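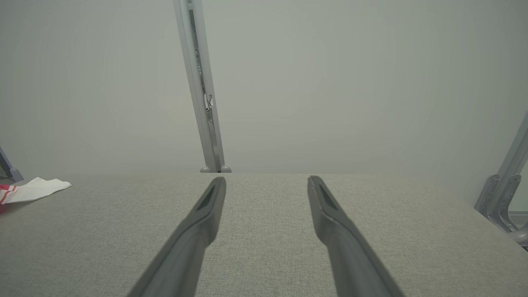
I had exactly one free afternoon in Fenlow last November, and my plan was to spend it asleep at the hotel. Then the woman at the front desk slid a folded map across the counter, circled something in green pen and told me the weaving museum closed at 4. So off I went, in the wrong shoes, up what must be the steepest street in town.

The Vogler Collection fills an old dye house behind the bus station, and you'd walk right past it if the door weren't bright yellow. Admission is $10, and that gets you a paper ticket, a locker and (my favorite part) a cup of mint tea from the little counter by the stairs. I've paid a lot more for a lot less in bigger cities!

Start on the top floor. Everyone at the desk will tell you the same, and they're right, as the light up there goes early. The permanent galleries run from 1760 to the closing of the last mill, and they're heavy on the stuff people slept under, wiped their hands on and wore to church. There's a marriage quilt with a mistake in one corner that I stood in front of for ages. There are 393 sample books, too, and you can leaf through copies of the good ones at a long bench.

The big draw when I visit anywhere like this is the temporary show, and I got lucky. Kamol Sriwong had taken over two rooms with hangings made from fishing line and old shirt cuffs, and they move when you walk by - just barely, enough that I kept turning around. Go through once quickly and then again slowly. The second room has a bench at the far end and I'd grab it if it's free.

I caught curator Shahram Zamani on his way to lunch and he ended up missing it, poor man. He told me he rehangs the stair gallery every season, mostly to annoy the regulars. "They come in and tell me where it used to be," he said. "I like that they know."

A few practical things. The elevator is slow and fits two people, so allow extra time if you need it. The shop is tiny but has very good dish towels - I bought three and have given away none of them. For dinner afterward, walk down to Nurkoler, where the lamb dumplings come in a bowl the size of a hat, or to the bar at the Clatex if you want something dressier and don't mind the piano. I went for the dumplings, then had to climb that street again to get my umbrella out of the locker.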